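The long life of the newspaper serial

In the back pages of the Westard Mercury, between the stock sale reports and the advertisements for sheep dip, a woman named only as the Doctor's Wife spent most of one winter trapped in a flooded homestead. Readers left her there at the end of each instalment with the water at the verandah, then on the stairs, then at the bedroom door. She got out in August. The paper ran a three-line notice the following week saying that letters on the subject would no longer be answered.

Serial fiction of this kind filled country newspapers for decades. It was cheap, it kept subscribers from lapsing, and most of it was never printed again. Very little was ever collected between covers, and for a long time the only way to read it was to sit with the bound volumes or at a microfilm reader and turn the pages until the next part came up.

That has begun to change. Edex, an online index of periodical fiction, now lists 2226 separate stories from country papers, with the dates of each instalment and the name or pen-name printed at the top. Many entries have a question mark beside the author. A good number have no author at all, only "by a Lady of the District" or a set of initials.

The index has made it possible to ask plain questions that used to be very hard to answer. How long did a serial run? What did the writers do when the editor wanted it longer or shorter? Did local stories really outnumber the imported ones that came by steamer, already set and ready to print?

On the last point, the imported stories were ahead for much longer than most readers would guess. London agents sold fiction in bulk to papers all over the colonies, and a small editor with a page to fill could buy a complete mystery for less than it cost to pay a local schoolteacher to write one. The same tale of a stolen will might turn up in a goldfields weekly and a coastal daily within months, sometimes under two titles. Place names were now and then changed to suit. In one story the Mercury ran, the heroine leaves Brighton by train in chapter two and is said to have come from Westard in chapter nine, which suggests that somebody started the job of moving her and gave it up.

The home-grown serials are easier to spot once you have read a few. They tend to start late, with the hero already on the road. They know what things cost. A villain in an imported story forecloses on an estate, while the villain in a local one moves a boundary peg or waters the flour. The weather does a great deal of the work, and so does the mail, which is always delayed at the point where a letter would clear everything up.
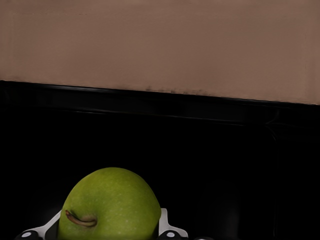
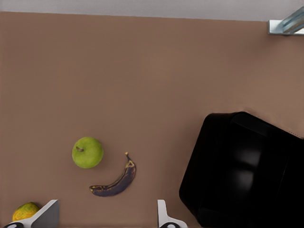
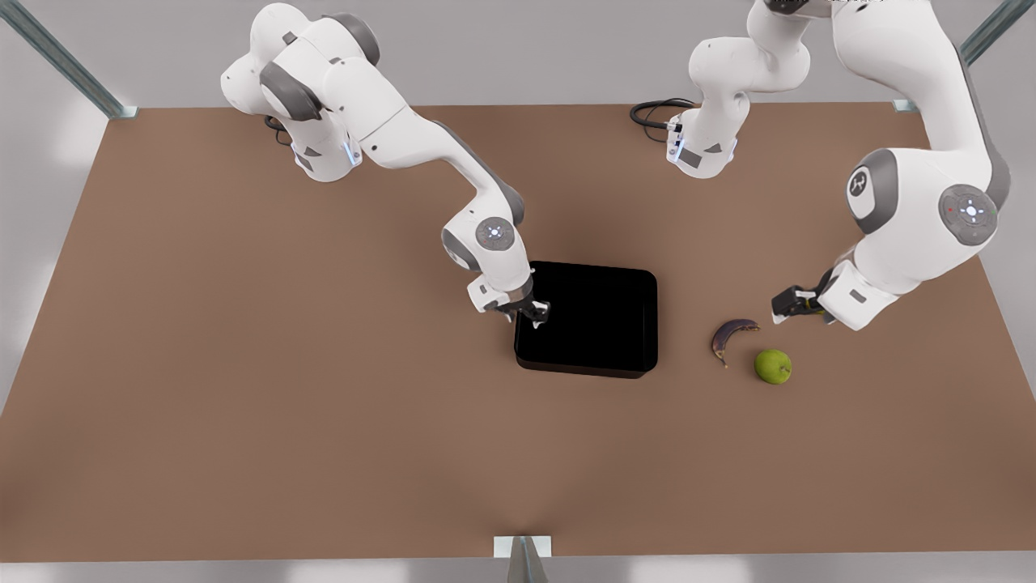

The instalment also shaped the sentences. A writer paid by the column had every reason to keep people talking, and there are whole chapters in which two characters repeat the plot to each other over a kitchen table. Readers who had missed a week needed that. Read in one sitting, the same pages can be a slog, and anyone preparing a modern edition has to decide what to do about it.

Insaurralde, a small press that has put out six of these serials so far, leaves everything in. Its editions keep the breaks between instalments, marked with a short rule and the date, and they keep the "Our story so far" paragraphs too. The notes at the back are brief. They explain a dray or a billet where it is needed and point out where a character's name changes, as it does surprisingly often. In The Tenants of Hollow Creek the younger brother is Edwin for eleven chapters and Edward from then on, and he loses a limp somewhere along the way.

There is a case for cutting. A reader who picks up one of these books without much interest in newspapers may well put it down around the third recap. But the repetition tells you how the thing was read: aloud in many houses, by people who had lent last week's paper to the neighbours and not got it back. Cut it and you have a shorter novel of ordinary quality. With it there, you have a fair record of what a weekly reader was given.

The scanning itself is a duller business. Loltel, the platform that hosts most of the page images used by the index, relies on software to turn the print into searchable text, and the software has trouble with worn type. "Station" becomes "nation". Speech marks vanish. A search for a title can miss half its chapters when the heading was set in a fancy face, and the missing ones have to be found by looking through each issue by eye. Some will stay missing. Papers were used to line shelves and light stoves, and the Mercury itself has gaps in every bound volume.

Gaps fall in awkward places. The only surviving run of The Surveyor's Daughter lacks its final three parts. We know it was finished, as the next serial was announced on the page where the ending should have been mentioned, and a reader's letter a fortnight later complains about the wedding. Who was married to whom, the letter does not say. The writer of it thought the whole town already knew.

For anyone wanting to begin, the shorter serials are the best place. Look for one that ran six weeks or less, and read it at the pace it was printed if you have the patience. The flooded homestead story is a good choice, although the first chapter is nearly all about a horse. It can be read on the site without an account, and the letters column from the same issues is worth opening alongside it.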